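`grip-compare` holds the takes and notes from our comparison of two hand-held gripper builds, Trikimo and Pelby. Both carry the same marker cubes, so tracking code written for one reads the other. Maintained by Henrike Harms and Tài Đào. Last data update: April 2020.

## What is in it

- 513 takes in total
- 251 with Trikimo, 262 with Pelby
- 126 of the takes use both hands, the rest use one
- two views per two-handed take: one from the gripper, one from the head

Each take has its own folder with the video, the marker poses and a short text note from the operator. Poses are in meters, in the frame of the head view.

## Gripper view

The wide lens on the gripper takes in the ceiling and most of the room along with the part being held. We kept the full circle and did not crop the dark corners. Lens calibration is in `calib/`, one file per gripper. If you undistort first, expect to lose part of the outer ring, where the other gripper's marker often shows up.
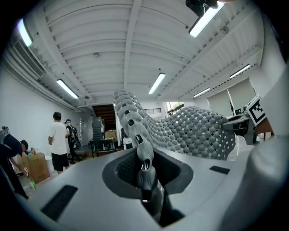
Chiến Vũ wrote back after the first release that the wide lens is fine for tracking but makes grip distance hard to judge, and that he would train on the head view first and add the gripper view later. We have not tested that order. If you do, please open an issue with the numbers.

## Head view

Use this one for two-handed takes. Both marker cubes stay in view for most of a lift, and the pose file marks the times when one drops out. Large open-lattice parts, like chair backs, are the hardest group. The jaws can catch in the openings, and an off-center grip lets the panel twist. Operators were told to hold low on both sides and keep the panel upright.

Other people walk through many of the takes. We left them in. The floor is glossy and reflects the lights, which sometimes gives false marker hits. Run `filter_poses.py` with the default settings to remove most of these.

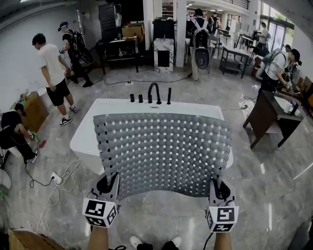
*Two-handed hold on a woven chair back, one gripper at each lower corner, head view.*

## Known problems

- 40 takes have a time offset between the two views. They are listed in `offset.txt` and are not corrected.
- The Pelby jaw pads were replaced in January. Takes before and after the change are not labeled separately.
- Operator notes by Lertchai Khunthong are in Thai. The English versions are in `notes_en/`.

## Use

Free for research. For anything else, write to Henrike first.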